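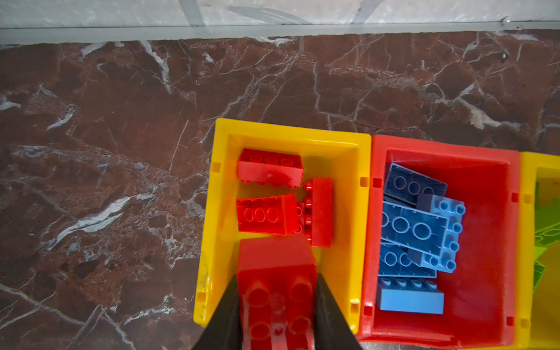

Red brick, underside up, in a yellow storage bin.

Cerkine Stacking Floor Bin, square

The Cerkine is a box with no lid. We have sold over 1000 of them on that basis, mostly to people who once owned a box with a lid and know where lids end up.

It comes flat-bottomed and thick-walled, with a rounded rim that is kind to shins. The Tamach version is the same bin with castors, for households that like their clutter to travel. If you want a label holder, look at the Öberg, and good luck getting anyone to read it.

Holds: 21 litres, or one afternoon's tidying
Stacks: 3 high when empty. Full, please don't.
Cleaning: warm soapy water. Felt-tip fades in time – so does the memory of who did it.
Colours: yellow, grey, and a green we are told is sage
Toys: not supplied

Gaëtan Lefèvre in our returns department asks that bins be emptied before they are sent back. He has enough marbles.

Lead time on grey is currently long. Next delivery August. Yellow ships the same day if ordered before noon.

Also from Pisto: drawer dividers, coat hooks, shoe racks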